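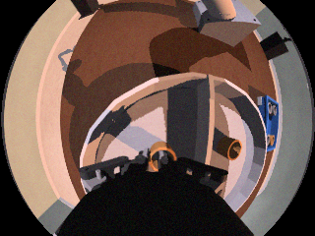

Who clears the sorting cell when it stops part-way through a pick?
The bench operator on shift clears it. Maintenance is called only if the same stop comes back after 2 resets.

6. Handing bench work over to the cell

The Favavar cell takes over picking and placing small parts at the divided container. Operators who did this work by hand move to loading, checking and clearing stops. Update the Pidolora shift roster before the first live run.

6.1 Before the shift

1. Log in to Kitex with your own badge. Shared logins are locked out at handover.
2. Select the part program and run it in simulation. Watch one full pick and place.
3. Check that the part program shows the correct compartment for placed parts.
4. Set the batch size. The limit is 800 parts.
5. Press Release. The lamp turns green.

Note – The simulation does not model worn fingertips. Inspect these by hand on Monday, before the first batch.

6.2 Clearing a stop

1. Press Hold and wait for the lamp to turn amber.
2. Open the guard.
3. If a part is still between the fingertips, support it with one hand and press Open Grip.
4. Return the part to the infeed. Do not place it in the container yourself – the count will be wrong.
5. Close the guard and press Reset.

Caution: Fingertips can close without warning if Hold has not been confirmed. Keep hands out until the lamp is amber.

6.3 Changes to duties

Hand counting at the end of a batch is no longer required. The Hadgu count sheet is kept for rejected parts only. Each operator needs 2 supervised shifts before working the cell alone. Manual picking stays on the roster for short batches, see section 8.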